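Rakiya Nwachukwu
@rakiyabuilds

1/ Thread on storing loose computer parts between builds. I have been swapping hardware in and out of test machines for long enough to have bent pins on things that were sitting still. Notes on holders, cables and labels follow.

2/ The old system was a drawer. Memory in antistatic bags, processors in whatever clamshell was nearest, bags folded over and taped. Finding one part meant opening most of the others. Losses over the last build cycle: one CPU with a chipped corner, one memory stick that was never located.

3/ The replacement is a printed plate with a bracket for each part. You can see what is in it and what is missing without touching anything. An empty bracket tells you a part is out on a bench.

4/ Fulgencio Figueroa drew the first version for our shelf at Wustgate. I changed the bracket clearances and left the rest alone. His file is named Custance, after nothing I have been able to establish.

5/ Clearances first. A memory stick should drop into its slot under its own weight and come out with two fingers. If you have to wiggle it, the slot is too tight and you will end up flexing the board. Print one slot as a test piece before you print a whole plate.

6/ The CPU bracket should touch the edge of the package and nothing else. Leave gaps in the surround so fingertips can reach the sides. A closed square pocket looks neater and is miserable to use – you end up tipping the plate to get the chip out, and then it lands wherever it likes.

7/ Heat spreader facing out, always. Contacts or pins face the plate and need a recess behind them. Check the recess depth for any pinned package before you trust it.

8/ Upright or flat? Flat is safer for the parts. Upright takes far less bench and reads faster from a chair. I went upright with a slight backward lean so that gravity holds things in the brackets. Fully vertical worked until someone bumped the bench.

9/ Current state, one CPU and one stick of RAM in place, the cabling behind it still on the carpet:

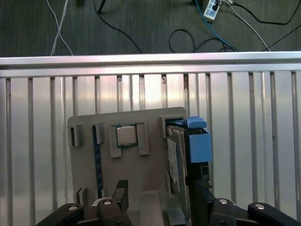

10/ Cables. These are next and I have been putting them off. The order I use:
– unplug anything with no device on the other end
– sort what remains by length, then by type
– mains on one side, data on the other
– power strip fixed to something, label readable from where you sit

11/ White cables are the worst offenders in my setup because so many of them look identical from above. A wrap of colored tape at both ends fixes it. Same color both ends, no codes, no chart on the wall.

12/ Carpet and bare components are a poor match. Static is the obvious problem, and small screws vanish into the pile. I handle parts on a grounded mat with a wrist strap, and the plate is only for parking them. Plain printed plastic is not antistatic. Anything going away for more than an afternoon goes back in a bag.

13/ Replying to several people at once: no, I don't keep graphics cards this way. Too heavy for a printed bracket, and the cooler shroud is a different shape on every model. They stay in their boxes on the Deltby shelving.

14/ Replying to Malý: yes, drives could work. A 2.5 inch drive has flat sides and a predictable thickness, so a plain U bracket would do it. I would put a stop at the bottom and leave the top open. There is a drive in the right-hand bracket above.

15/ Print notes for those who asked. Gray filament because it was already loaded. Brackets printed as part of the plate, no glue. Layer lines running along the slot, so a stick slides with them. Deburr the slot mouths with a blade before anything with gold contacts goes near them.

16/ Still undecided: whether each bracket gets a printed label or a paper one. Printed looks better, paper can be changed when the part does. Leaning paper. Will post the revised file in February once the drive bracket has been tested.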